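Kiko: a word list of bedding and quilting terms
README for version 2, last changed 25 February 2026

What this is

Kiko is a list of English words that people use when they sell, buy, wash, mend or describe things for the bed: quilts, bedspreads, sheets, pillow covers, blankets. It has 407 entries. Each entry has a headword, a short definition in plain English, and the Persian and Romanian words that we find closest.

I started the list when I translated product pages for Taheri, a small shop for home textiles. The same English word came back with different meanings from different suppliers, and I was tired of asking every time. "Comforter" was the worst one. Later Darius Lazăr added the Romanian column, and Homa Daneshvar read all the Persian again from the beginning and corrected many of my choices.

Files

kiko_terms.csv -- the list itself, one entry per row
kiko_sources.csv -- where we met each word for the first time
variants.txt -- other spellings, like "applique" without the accent
notes_ro.txt -- remarks of Darius on the Romanian words
old/ -- version 1, kept only for people who already link to it

All the files are in UTF-8. If the Persian text looks broken in your spreadsheet program, please use the import menu and choose the encoding by hand. A double click on the file will often open it wrong.

Columns in kiko_terms.csv

id: a number, never used again after an entry is removed
term: the English headword, in singular, lower case
part: noun, verb or adjective
group: one of cover, filling, stitch, decoration, size, care
definition: one sentence, two if really needed
fa: Persian word or phrase
ro: Romanian word or phrase
sure: yes or no, see below

A word can be in one group only. This was a hard decision for words like "quilting", which can be the work, the stitches, or the finished material. We put it in stitch and wrote the other meanings in the definition.

Decoration words

The decoration group gave us more discussion than all the others. A shop page will say "heart pattern" for a shape that is printed, for one that is sewn on from another cloth, and for one that is made only by the stitching. For us these are three entries: print, appliqué and quilted motif. They can very well be together on the same cover. 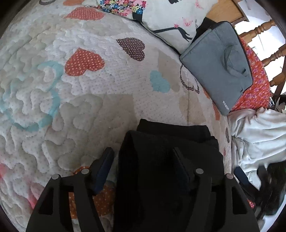
White quilted bedspread with heart motifs, several of them with polka dots.

"Patch" is a separate entry from "appliqué", with a note. In many texts they mean the same, but a person who mends clothes will say patch for a piece which covers a hole. "Scalloped" is in this group as an adjective. Its Persian translation is a phrase of four words and I am still not happy with it.

Bedspread, coverlet, quilt

We follow the American use where we can. A bedspread in our list is a top cover for the whole bed, usually long at the sides. A coverlet is shorter. A quilt has layers which are held together by stitching. You see the problem: a bedspread may also be quilted, and then two of the three words are correct.
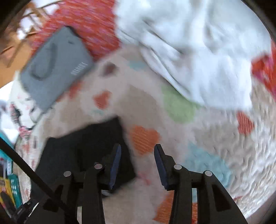 For this reason the definitions of these entries point to each other, and the Romanian column has "cuvertură" in more than one place. It is not a mistake. Please do not send us a correction for it, we have received it many times.

The column "sure"

There are 29 entries marked with "no". It means that at least one of the two translations was not accepted by a second reader. Most of them are names of fillings and old names of weaves. If you make printed material from the list, please leave these out or ask a speaker first.

Cloth and care words

Care words come mostly from labels, and labels are short, so we met them without a full sentence. "Spot clean", "line dry" and "tumble dry low" are entries with the whole phrase as headword. "Cloth" has its own entry, with two meanings: the material, and one piece of it used for wiping or covering. 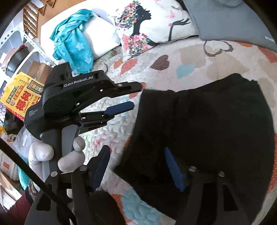

Jaws of a hand-held gripper pointing toward a dark cloth.

Color words are not in the list. We had 20 of them in version 1 and removed them, as any dictionary does this better.

What is missing

British words are few. There is almost nothing on baby bedding. Sizes are given by name only (twin, full, queen, king), without measures. Azadeh Salehi has promised a set of hand-quilting terms, which I hope to add in August.

Use and contact

You may copy, change and share the list, also for paid work, if you write "Kiko word list" somewhere near it. Corrections can go to me, Babak Golestani, through the issues page. Please give the id of the entry and one real sentence where you saw the word.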